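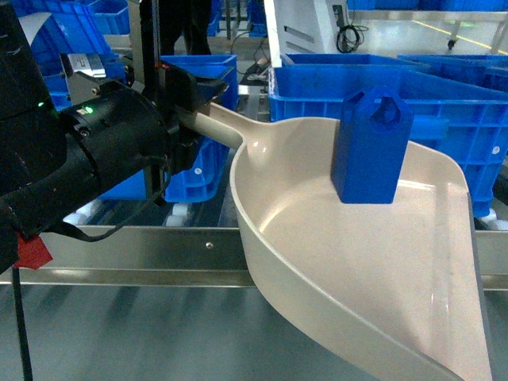
Section 6. Setting up the Scoop Program

Applies to: Mendeo picking kit, with Cidance wrist camera
Revised May 25, 2020

The scoop program lets the arm use a plastic dustpan as a tool. The jaws hold the handle and the arm moves the pan between the conveyor and the crates. Finish the arm and camera checks in Section 5 before you start.

You will need:
Mendeo arm with the standard two-finger gripper fitted
One dustpan with a straight, rounded handle
Empty crates, all of the same model
The teach pendant

CAUTION: Stop the conveyor and lock it off before you reach into the arm's work area. Keep other people behind the floor line while the arm is powered.

6.1 Teaching the grip

1. On the pendant, open Tools and choose Add Tool. Name it SCOOP.
2. Set the speed limit to 30 percent.
3. Open the jaws fully. Support the pan from below and bring the handle between the fingers.
4. Close the jaws with the Step button until both fingers touch the handle. Press Step once more, then press Save Grip.
5. Let go of the pan slowly. If the handle turns in the jaws, support the pan again and repeat step 4.
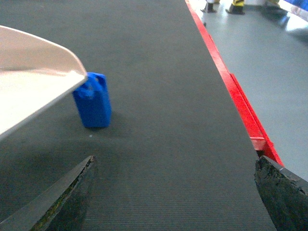

6. Jog the arm up and down over the belt at the set speed. Stop if the pan tips or slides, and go back to step 3.
7. Press Weigh Tool and keep clear until the pendant shows Done. The pan must be empty for this step.

NOTE: Check the inner faces of the fingers once a week. Wear on these faces is normal. Replace the fingers as a pair if the grip test reads below 136. Order them from Pappas, the parts supplier for this kit, and give the serial number on the arm base.

6.2 Teaching the crate positions

1. Put one empty crate on the rollers at the drop point.
2. Move the arm to the viewing position and press Find Crate.
3. Wait for an outline to show on the pendant. It should follow the rim on all four sides.
4. Press Save Crate.

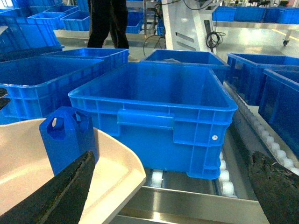
Crate finding works from the top rim, so the rim has to stand out from whatever is near it. Crates of one color set close together are the hardest case. With blue crates on both sides of a blue target crate and more behind it, the program may join two rims into one outline. If this happens, move the neighbors back a little and press Find Crate again. Loose dividers standing against the front of the crate can cause the same fault. Take them out of the view before you save.

5. Repeat steps 1 to 4 for each drop point. The program can hold up to 29.
6. Open Positions and confirm that every saved point has a green mark.

6.3 Racks and lanes

If your site feeds crates from a rack, the arm also needs a clear path over the rails.

1. Raise the arm to travel height with the scoop in the jaws.
2. Jog slowly across each lane in turn. Watch the lowest edge of the pan, which hangs below the fingers.
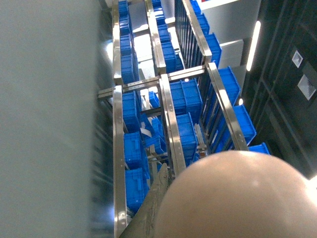 3. Press Mark at each rail and cross beam. The program adds a safe gap above every marked point.
4. Run the path once with no load at the speed limit set in 6.1.

CAUTION: Marked points do not update themselves. Repeat 6.3 after a rack has been moved or a different dustpan has been fitted.

5. Save the job. If you use Postitz to store backups, press Send Copy and wait for the message Copy Stored before you turn off the pendant.

If the pendant shows Path Not Clear, one of the marked points is higher than the travel height. Raise the travel height one step and run the path again. For other messages, see the fault list at the back of this guide.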